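# Heffernan (operadora de casinos)

A **Heffernan** é uma empresa de exploração de casinos com sede em Arnum. Detém a concessão do casino de Zirkbridge e, por intermédio da subsidiária Cadus, gere uma sala de bingo e três restaurantes na mesma cidade.

## História

A concessão foi atribuída em 26 de agosto de 2004, por um prazo de 20 anos, depois de um concurso a que se apresentaram 3 candidatos. O casino abriu em outubro do ano seguinte, com 24 mesas de jogo - sobretudo roleta e blackjack - e uma sala de máquinas no piso inferior. O contrato foi mais tarde prorrogado, com revisão da renda anual paga ao município.

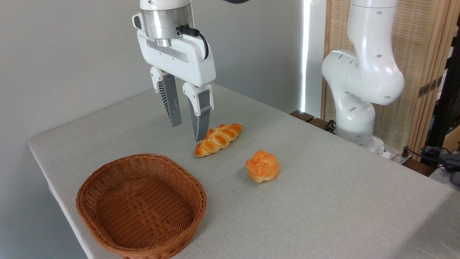
A Cadus foi constituída para separar a restauração das receitas de jogo, sujeitas a imposto próprio. Explora os restaurantes do casino e fornece o serviço de pequenos-almoços do hotel anexo. O pão entrançado, vendido inteiro, consta da carta desde a abertura. As contas da subsidiária são apresentadas em separado.

## Regulação

O acesso às salas está reservado a maiores de idade, mediante identificação. O regulamento interno prevê a autoexclusão a pedido do jogador - o registo é partilhado com a sala de bingo.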